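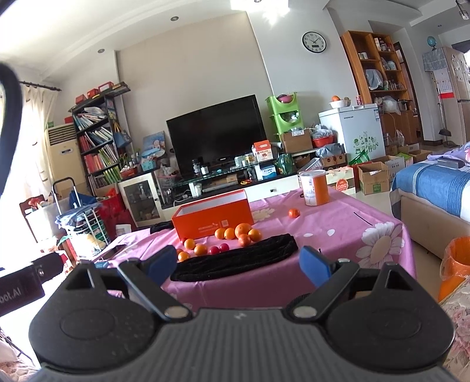
BUVCOMBE, August -- The Buvcombe shared workshop will show its home-built gripper, Prelent, on Tuesday at 7 p.m. Builders Cinzia Orlandini and Atieno Okoth make no large claims for it.

"It picks up fruit on a good day," said Orlandini. "I would not let it near a ripe tomato and I doubt it will ever save anyone time."

Okoth wants two more months of testing before the plans are shared -- if they are worth sharing at all.

Admission is free. Contact: Atieno Okoth, Buvcombe.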